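01/10/2018

Gallery from the Huvomwood room. Putting this up quick, budget form is due before the end of January and people keep asking what they're paying for. Captions short. Prices at the bottom, more when I get them. 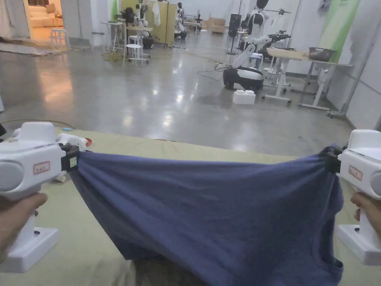 Same room in both, cloth over the work surface, handheld grippers out.
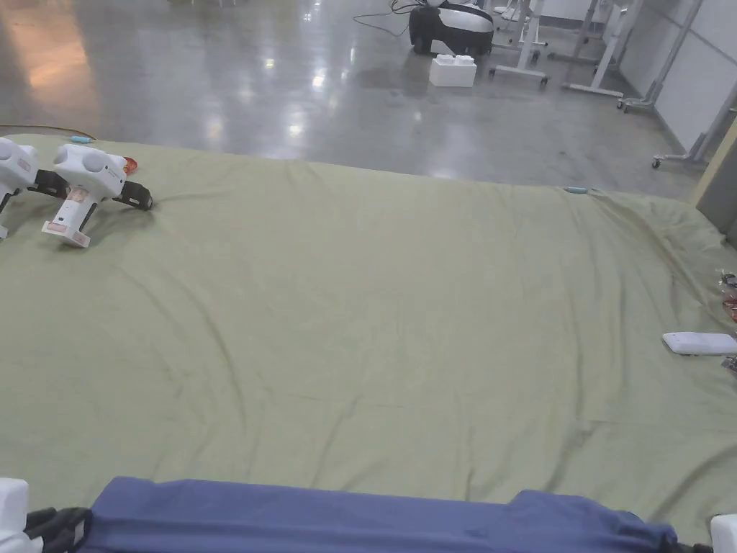

Budget first. We have 988 left in the small equipment line and it has to cover everything that isn't a robot. Robots are on the big line, seperate form, don't put them here. Small line is cloths, cables, cases, labels, carts, stools, batteries. Grippers used to be small line too, then Skovico put the price up and now a pair goes on the big form with a quote attached. So the pair clamping the blue shirt by its top edge is a big-form item, and the cloth under it is mine to buy. Please stop sending me gripper requests. Send me cloth requests.

**Cloths.** Want 3 more, plain, one color each, no pattern. Big enough to hang over the near edge. The ones we have crease up badly and somebody has to smooth them out before every run, so heavier fabric this time. Hsiao sells by the roll, cheaper but then we hem it ourselves. Leaning toward the roll.

**Shirts for folding.** Not buying new. Thrift store, mixed sizes, around 20 should do us through spring. Old and faded is fine. Want knit mostly, it sags when you pull it and that's the hard case. A few stiff ones too. No buttons yet.

**Cable covers.** There's cable across the floor in the first photo, and a black one back by the machine in the second. Floor ramps, the low kind a cart can roll over. Need to measure. If anybody has the length from last year's walk-through please send it, I can't find the sheet.

**Carts and tables.** White wheeled tables along the right side (first photo) stay, not on the list. Would like 2 more of the same height. Jikutov quoted us but the shipping was nearly as much as the tables, so asked for pickup price. No answer yet. Wheels have to lock. All of them, not just the front.

**Trays.** Cheap and I keep forgetting them. Small stuff ends up on the cloth next to the grippers, little red thing behind one of them in the second photo, more bits over on the right edge. One shallow tray per table, clip-on if they make it. Office supply place is fine.

**Spare pads for the jaws.** Black pads, they wear. Skovico sells them in packs and the pack is small line, I checked, even though the gripper isnt. Order with the quote so we pay freight once.

**Not this round:**

- second rack
- better lights (floor glare is bad, I know, it's a building request)
- another humanoid, please, big form

Order of buying if the money runs short: pads, cable ramps, cloths, trays, tables. Shirts come out of petty cash either way.

Changes to me by Friday, in writing, with a price and a link. No price, no line on the form.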